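Ticket 279: right hand closes late during teleop demos, pouring task
Opened by: Sumathi Alva
Project: Onley
Status: Resolved
Priority: Medium

First report
Recording demos for the pouring task (pick up bottle, unscrew cap, pour into glass) and the right hand lags behind my glove. Left hand is lovely, follows me like a shadow. On the right, the arm gets to the bottle on time and then the fingers close a good beat after mine do. I end up squeezing harder, and the demo records a grip I never meant. Out of 16 takes I'd keep 2.

Already tried: restarted the Clerum bridge, swapped glove batteries, recalibrated both hands with the flat palm and fist poses. No change.

Reply, Jirkel support
Thanks for such a clear write-up! Could you swap the gloves' channels over, so your left glove drives the right hand? If the lag stays with the right hand, it's on the robot side. Please also send the bridge log from one bad take.

Sumathi
Swapped. The lag stays with the right hand whichever glove I use. Log attached. Arm commands look fine all the way through, finger commands on the right arrive in clumps.

Reply, Jirkel support
Great test, that rules out the gloves. The clumps look like the smoothing filter. Open the hand profile for the right side and check "finger smoothing window". It should match the left.

Sumathi
Found it!! Left is set to 2, right is set to 12. Sequeira was our last project and we'd turned it up there for slow wiping, and the profile got copied across. I've put it back to 2 and saved it as a new profile so the old one is still there if we need it.

Ran more takes at 14:30 and what a difference. I can come in with finger and thumb open, stop beside the bottle, and feel as if my own hand is there. Screenshot from the head camera as I was lining up:
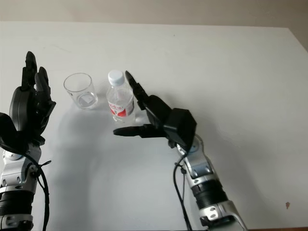
Right hand open at the bottle, before closing. Left hand open, glass next to the bottle.

Reply, Jirkel support
Lovely to see. Two tips: pause briefly in that open pose at the start of each grasp, as it makes the takes much easier to trim, and delete the old takes before training so the late grips don't get mixed in.

Sumathi
Old takes moved out of the training folder, all except the 2 good ones. Could the profile screen show a warning when left and right don't match? It would have saved me a morning.

Reply, Jirkel support
Good idea, passed on as a feature request. Closing this one, reopen if the lag comes back.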